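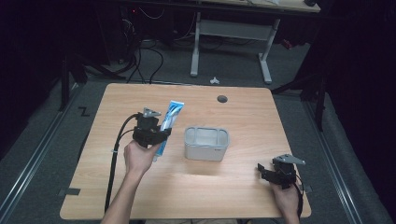
Scanlon organizer in light gray on an oak-look tabletop, with a toothpaste tube for scale.

Scanlon Countertop Organizer, Light Gray
Item no. 188
Manufacturer: Rerik
Sold by: Cusport Home Supply

The Scanlon is a rectangular, open-top container for toothpaste, brushes, razors and other small bathroom items. The body is molded plastic with rounded corners. An inner divider at the rim keeps upright items separate, so a full tube does not lean on the brushes next to it.

Specifications
Material: polypropylene, light gray
Length: 200 mm
Top: open, divided
Maximum load: 600 g
Carton quantity: 33
Mounting: none, freestanding

Loading
Tubes can be stored cap down or cap up. Cap down is preferred for tubes that are partly used. Place heavier items first and spread them across the sections — a single full-size tube at one end is acceptable, but several bottles at the same end will make the unit easier to tip. Items taller than the container stand above the rim and remain reachable from any side.

Placement
Use on a level surface. The unit is suitable for counters, shelves and desks. It is not intended for use inside a shower enclosure or on top of a radiator.

Cleaning
Empty the container and wash by hand with warm water and dish soap. Dried toothpaste in the corners can be loosened with a soft brush. Do not use scouring powder or solvent cleaners. Not dishwasher safe.

Related items
Arby soap dish, light gray
Arby tumbler, light gray
Scanlon organizer, white — back in stock in September

Contents of package: one organizer. Toothpaste and accessories not included.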